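January 27, 2024

Slept badly, woke up early, and lay there doing arithmetic, which is never a good sign. The boiler quote came in last night and it's 3375, before they've even looked at the pipes. I knew it would be bad. I did not know it would be "eat soup until spring" bad!

So I made coffee (the good Saithong stuff, while I can still afford it) and decided I'd finally go through the trip budget properly. I've had 450 put aside for Plodevbridge since the fall and I keep treating it like it's sacred. It's four days by the river in a cold little town. I want it so much. The heating and the trip are technically separate pots of money, but when you're sitting in the kitchen in two sweaters they start to feel like the same pot.

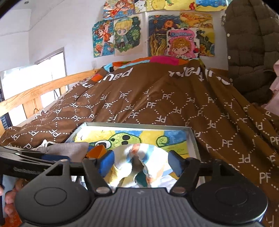 Anyway, the train is the part that gets me. If I go through Kalstead it's 44 each way with one change, and the change is nine minutes, and I know that station. The stairs are at the wrong end. Last time I ran for it with my boots half laced and watched the doors close, and then sat on the platform for an hour eating a cheese roll that tasted like the bag. The direct train is 50. Six dollars more! I've spent an entire morning agonizing over six dollars while a 3375 quote sits face down on the counter. I'm getting the direct one.

Took a walk after lunch to clear my head. The pond was frozen along one side and the geese were standing on the ice looking annoyed – I felt very close to them. Got as far as the bakery, remembered I'm supposed to be saving, bought a bun. It had cardamom in it and I regret nothing.
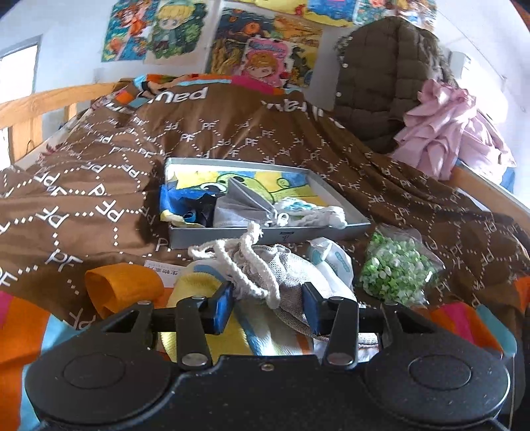 Called Lellum when I got back to ask if the boiler could be done in two payments. The woman on the phone was so nice I almost cried, which says more about my sleep than about her. She said yes, half up front and half when it's finished, and they can't start for a couple of weeks in any case. So that's a couple of weeks of the space heater and the thick socks. Fine. I can do that.

And the trip stays. I booked the train before I could talk myself out of it, window seat, facing forward. Still have to find somewhere to stay that isn't the place with the thin walls. Soup for dinner, the lentil one, and then I'm going to bed with a hot water bottle and the rest of my library book, due back before January is out.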